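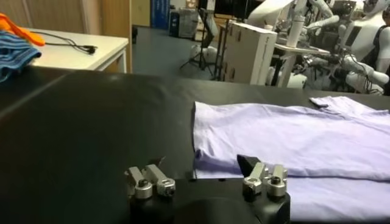
Shirt folding for the class demo - how are you all doing the first grab?

paucar_pete
Joined: May
Posts: 30

Our class project is T-shirt folding with two arms, and I am having way too much fun with it! We're calling ours Cloltau. The fold itself is coming along, but the first grab is eating all our time. On a flat shirt the fingertips either skate over the top or pick up both layers at once. We logged 60 grabs and 30 of them got just the top layer. Anybody got something better?

lisumon_lab
Half is pretty good for a first pass! We had the same trouble at Curkmont. Come in low from the side of the folded edge and close slowly. Also try a different table cover, it changes everything.

gearhead116
Disagree on the table cover. You'll tune everything to one surface and then demo day has a different one. Fix the approach angle first.

lisumon_lab
Sure, but you can bring your own cover to demo day. We did!

paucar_pete
OK, so I went back in with both ideas. We're on black plastic sheet right now, which is great for the camera (light purple shirt on black, couldn't ask for more contrast) but it wrinkles.

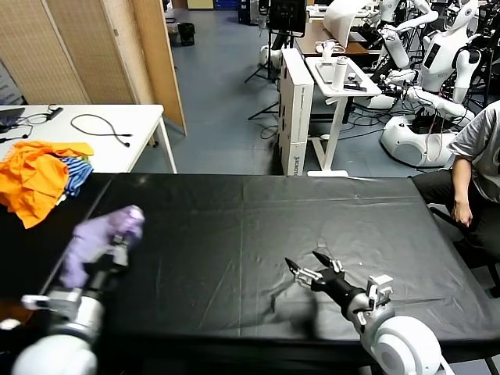 What I want to try next is one arm lifting the shirt clear of the table while the other stays open and waits for a corner. Hanging cloth sorts itself out a bit, and then you only need to find the lowest point. It's slower, but I love watching it - it looks so much like a person doing laundry.

gearhead116
That's a regrasp in midair, and it's harder than the problem you started with. The lowest point on a shirt could be a sleeve or a hem. How do you tell which?

paucar_pete
We don't yet! The plan is to label 50 hanging shots by hand and see if the two look different enough.

lisumon_lab
50 won't get you there if they're all the same shirt. Mix in other colors, and something striped if you have it. Stripes messed us up for a week.

gearhead116
Seconding the stripes. Still think you should stay flat on the table, but post your numbers either way, I'd like to be wrong on this one.

paucar_pete
Will do. Does anybody have a finger pad shape they like for thin cotton?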